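How Wood Gets Dry

A tree is full of water. You can't see it from the outside, but a tree that has just been cut down can hold more weight in water than in wood. If you made a chair out of it straight away, the chair would shrink as it dried. The legs would come loose and the seat might split down the middle.

So before wood is made into anything, it has to be dried. People who work with wood call this seasoning. It has nothing to do with salt and pepper.

Where is the water?

Wood is made of lots of tiny tubes, packed side by side like a bundle of drinking straws. When the tree is alive, water travels up some of these tubes from the roots to the leaves. The walls of the tubes are soaked in water too.

That means there is water in two places. Some of it sits in the hollow part of each tube. This is called free water. The rest is held inside the walls of the tubes, and this is called bound water.

Free water leaves first. When it goes, the wood gets a lot lighter but stays the same size. Then the bound water starts to leave, and now the walls of the tubes get thinner. When lots of walls get thinner, the whole piece of wood gets narrower. This is when wood shrinks.

Wood hardly shrinks along its length. A long plank stays nearly as long as it was. It shrinks across its width and its thickness, and it shrinks most of all in the direction that follows the rings of the tree.

Green wood

Wood that has just been cut is called green wood, even if it is white or brown or pink. Green means fresh. It feels cold and damp if you put your hand on it, and it smells strong. Green oak smells a bit like vinegar.

Some people like working with green wood. It is softer and easier to cut with hand tools. Spoons are often carved from green wood and left to dry afterwards. A spoon is small and thin, so the water can get out without much trouble. Big things such as doors and tables are harder.

Drying wood in the open air

The oldest way to dry wood is to stack it outside and wait.

At the Hindstead sawmill, the logs are sawn into planks first. A whole log dries very slowly, and the outside can crack open while the middle is still wet. Planks are thinner, so they dry more evenly.

The planks are not just piled on top of each other. If they were, the air couldn't reach the ones in the middle and they might go mouldy. Thin strips of dry wood are laid across each row before the next row goes on. These strips are called stickers. They don't stick to anything. They are small sticks, and that is where the name comes from.

The stickers leave a gap between the rows, and the wind blows through the gaps and carries the water away. Each sticker has to go right above the one below it. If they are out of line, the weight of the stack bends the planks, and they dry bent.

Wyn Ifans builds the stacks at Hindstead. "The bottom is the bit that matters," Wyn says. "If the bottom is level, the stack is level. If you rush it you end up with a yard full of bananas."

A stack needs a roof, to keep the rain and the strong sun off. It does not need walls. A sheet of metal with some heavy blocks on it will do. The ends of the planks are painted with wax as well. Water gets out of the ends of a plank much faster than out of the sides, in the same way that it would pour out of the end of a straw. If the ends dry too fast, they split. The wax slows them down.

How long does it take?

It depends on the tree, the weather and how thick the plank is. There is an old rule that says one year for every inch of thickness. An inch is the width of two fingers, more or less, if they are grown-up fingers. So a plank that is 2 inches thick would need two years, and one that is 4 inches thick would need four.

The rule is not exact. Pine dries faster than oak. A windy spring dries wood faster than a foggy January, when a stack may hardly change at all.

Drying wood in a kiln

Waiting for years is no good if you need a lot of wood soon. So many sawmills use a kiln. A kiln for wood is a big warm room with fans inside. (Potters use kilns too, but theirs are far hotter. A potter's kiln would turn the planks to ash.)

The stacks are wheeled in with their stickers in place and the doors are shut. The fans push warm air through the gaps. At the start, the air in the kiln is kept damp on purpose. This sounds like a strange way to dry something, but if the air were hot and dry from the beginning, the outside of each plank would shrink before the inside had begun. The outside would be too tight for the inside, and cracks would open up. The air is made warmer and drier bit by bit as the days go on.

Softwoods such as pine can be ready in days. Oak takes weeks, and thick oak is usually left outside for a good while before it goes into the kiln at all.

Aldo Monti looks after the kiln. He checks it in the morning and again last thing, and he writes down how damp the air is each time. Every stack has a number, so that he knows which wood is which. The stack in the kiln when we asked was number 1269, and it was ash.

How do you know when it's dry?

One way is to weigh it. You cut a small piece from a plank, weigh it and write the weight down. Then you put the piece in an oven until it stops getting any lighter. Now all the water has gone. The difference between the first weight and the last weight tells you how much water was in there.

A quicker way is to use a moisture meter. This is a small box with two metal pins. You push the pins into the wood, and the meter sends a very small amount of electricity from one pin to the other. Electricity moves more easily through wet wood than through dry wood, so the meter can work out how wet it is and show a number on its screen.

Wood never gets completely dry in ordinary life. There is always some water in the air, and wood takes a little in when the air is damp and lets a little out when the air is dry. A wooden door that sticks in the winter and swings easily in the summer is doing exactly this.

What can go wrong?

Wood workers have names for the different ways a plank can change shape as it dries.

Cup: the plank curls up at its two long sides, like a gutter.
Bow: the plank bends along its length, like a rocking chair's feet.
Twist: one corner lifts up and the others stay down.
Check: a small crack that opens along the grain.

Some of this can be put right. A plank with a small cup can be made flat again by planing, which means shaving off the high parts. It will be thinner afterwards. A plank with a bad twist is often cut into short lengths, and the short lengths are nearly straight. Anything left over can be burned or chipped.

Looking at the grain

The lines you see on a piece of wood are called the grain. They come from the tubes and the rings we talked about at the start. In some woods the grain is pale and hard to see. In others it is dark and very clear, and you can see it from across a room.

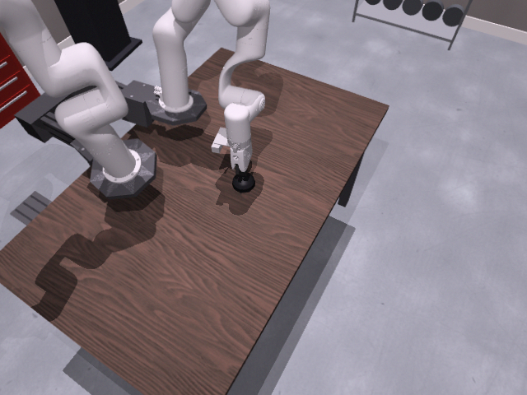

A reddish-brown wooden table top with a strong grain.

You can tell something about how a plank was cut by looking at its grain. Straight lines running side by side often mean that it was cut pointing towards the middle of the log. Planks like this tend to stay flat. Pointed arches, one inside the other, often mean that the saw went straight across the log in slices. These planks are more likely to cup.

Try it yourself

You need a twig that has just been cut, kitchen scales and a pencil and paper. Ask a grown-up before you cut anything, and pick a twig as thick as your thumb. You will also need a grown-up to do the sawing.

1. Ask the grown-up to saw the twig into 3 pieces, all the same length.
2. Peel the bark off the first piece. Leave the second piece as it is. Cover both ends of the third piece with candle wax (a grown-up's job).
3. Weigh each piece and write down the weights.
4. Put them on a windowsill, with spaces between them.
5. Weigh them again every day for two weeks.

Which one lost weight the fastest? Did any of them crack, and if so, did the crack start at an end or in the middle? If your scales are not very sensitive, use bigger pieces and wait longer.

Words to know

Bound water - water held in the walls of the tubes inside wood.
Free water - water in the hollow parts of the tubes.
Green wood - wood that has just been cut.
Kiln - a heated room for drying wood.
Seasoning - drying wood so that it can be used.
Sticker - a thin strip of wood that keeps planks apart in a stack.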